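Flat-folding problem

In recreational mathematics, the flat-folding problem asks which patterns of creases drawn on a sheet can be folded so that the sheet ends up completely flat, without tearing and without passing through itself. The sheet is treated as having no thickness, and every part between the creases must stay rigid in the finished state. The problem belongs to the mathematics of paper folding, but the same questions can be asked about cloth, maps and sheet metal.

Definitions

A crease pattern is a set of straight line segments drawn on a flat region. A point inside the region where several creases meet is called a vertex. Each crease can be folded in one of two ways: as a mountain, where the two sides bend away from the viewer, or as a valley, where they bend toward the viewer. To choose mountain or valley for every crease is to make an assignment.

A pattern is locally flat-foldable if a small disk around each vertex can be folded flat. It is globally flat-foldable if the whole sheet can be folded flat at the same time. The second condition is much stronger than the first.

Conditions at a single vertex

Suppose that several creases meet at one vertex inside the sheet, and go around it measuring the angles between neighboring creases. The vertex can be folded flat exactly when the number of creases is even and the alternating sum of the angles is zero. Equivalently, the first, third, fifth angle and so on must add up to 180 degrees, and so must the others. This result is usually called Kawasaki's theorem.

A second result, Maekawa's theorem, concerns the assignment. In any flat-folded vertex, the number of mountain creases and the number of valley creases differ by exactly two. A vertex with four creases has therefore three of one kind and one of the other. It follows also that the regions of a flat-foldable pattern, on a sheet without holes, can be colored with two colors so that neighboring regions always differ. In the folded state, one color faces up and the other faces down.

Global problem

When many vertices are present, the conditions above are necessary but they are not sufficient. Layers which are far from each other on the open sheet can come to the same place after folding, and they may block one another. To decide whether a general crease pattern is globally flat-foldable is known to be NP-hard, and this remains true if the assignment is already given.

Some special cases are easy. If all creases are parallel, the sheet behaves as a one-dimensional strip, and a given assignment can be tested quickly. The test repeats two moves, a fold at the end of the strip and a double fold called a crimp, until no crease is left or no move is possible.

Strips and maps

A related problem is to count the ways in which a strip of equal stamps can be folded into a pile one stamp wide. For one, two, three and four stamps, where the stamps are considered different, the numbers are 1, 2, 6 and 16. No simple formula is known for the general case. The two-dimensional version, in which a rectangular grid is folded down to a single cell, is called map folding and is considerably harder to count.

Puzzle by Thoroddsen

A popular puzzle of this type is attributed to Baldur Thoroddsen, who set it for the readers of the puzzle bulletin Flanditz. A strip of 13 equal squares is given, with all 12 creases marked as mountains, and the reader must show that it cannot be folded flat if the end squares are made slightly longer than the rest. The bulletin received almost 200 answers. The shortest one used only the observation that a long end square has no room inside the roll – and on the outside it can cover only one of the two ends.

See also

Map folding
Stamp folding
Napkin folding problem
Rigid origami

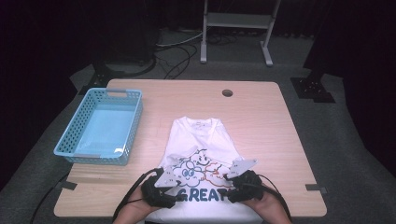
A T-shirt folded into a rectangle, with the printed front facing up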